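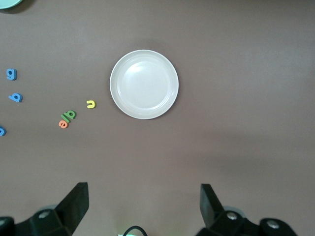

3.2 Thread and stitching

Cotton thread for hand stitching was bought from Talau in one undyed lot. Half was dyed with madder and half with a synthetic red, and both were wound on 2 g cards. Each stitcher worked three rows of running stitch on plain indigo cloth. 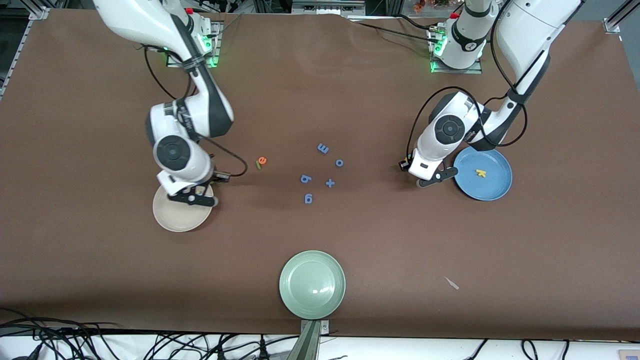
The finished samples were washed and rubbed 1000 times with dry cotton. Samina Awan graded color loss against a gray scale. Figure 3 plots the grades for all 252 samples by dye and by row.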